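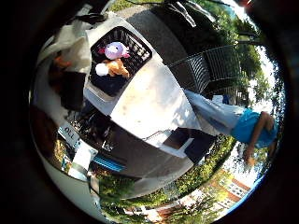

*Lauri Vainio*

# Do stuffed animals really need all that? Washing and airing plush toys

Every summer I read the same advice about stuffed animals. Put them in the sun and the sun will clean them. Put them in the freezer and the freezer will clean them. Shake baking soda over them in a bag and, you guessed it. I have tried most of this on our own pile and I'm not persuaded by much of it.

**Sunshine.** Sun dries things, and drying is worth a lot, because a damp toy is where the smell starts. Beyond that I'd keep expectations low. A sticky ear is just as sticky after an afternoon outdoors. Fading, on the other hand, I can vouch for. We had a rabbit that sat on a windowsill from February on, and one side of it went the color of weak tea. An hour or two in full sun is fine. If it needs longer than that, move it to the shade.

**Airing.** This I do believe in, mainly for toys that have been shut up in a closet. Carry them out in something with holes in the sides. A plastic crate with a grid is good, and if you only have two or three toys they can stay in it. A solid storage tub in the sun turns into a sweatbox, lid or no lid. Don't pack toys on top of each other and call it airing, either. The one on the bottom comes back in smelling just as it did.

Concrete is better than grass for laying them out. It doesn't leave stains, and it usually dries sooner after rain. It does need a sweep first, especially for white muzzles and anything fluffy, which will pick up grit like a lint roller. Space them out so the shadow of a big one isn't sitting on a small one, and turn them over halfway.
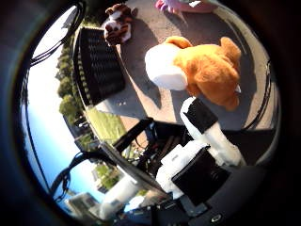
Before you wash anything, squeeze it. If you feel beads, a battery box or something crunchy, keep it out of the machine. If it feels like plain fiberfill all the way through and the label allows machine washing, use a zipped mesh bag, cold water and the slow cycle. A pillowcase tied with a shoelace does the same job as the Clemerow "plush protector" bag I was talked into buying. I've used both and can't tell the results apart.

**Special sprays.** I bought a bottle of Drellura Plush Refresh and a bottle of Truvitz. The first smelled of pears for a day, and then the bear smelled of bear. The second left the fur a little stiff. A cloth wrung out in water with a drop of dish soap got more dirt off than either one. Wipe with the nap, go over it again with plain water, and brush it while it's still damp. An old soft toothbrush is plenty.

**The freezer.** People swear by it for dust mites. Maybe so, but dead mites are still in the toy until you wash it, and I'd sooner have the shelf for peas. If a child has allergies, ask the doctor what's worth doing, and don't take it from me or from a website with a coupon on it.

**Baking soda.** It helps some with smell. It's also a pain to get out of long fur, and the instructions never mention the vacuum you'll be running afterward. I'd skip it for anything shaggy.

**Drying.** Most jobs go wrong at this stage. The outside feels dry long before the middle does. Press hard with a paper towel at the thickest part, usually the belly, and if the towel comes away cool or damp, it goes back out. Bring everything in before evening, too, or the dew will undo your afternoon. Dryers are all right on no heat. On high, you can melt the tips of the fur, and no brush will fix that.

How often? The Rissanen laundry booklet that came with our machine says every month. I do the one that gets slept with when it looks or smells like it needs it, and the rest twice a year.

*Note, 4th August: a reader asks about vinegar in the rinse. I tried it on one toy and noticed no difference at all.*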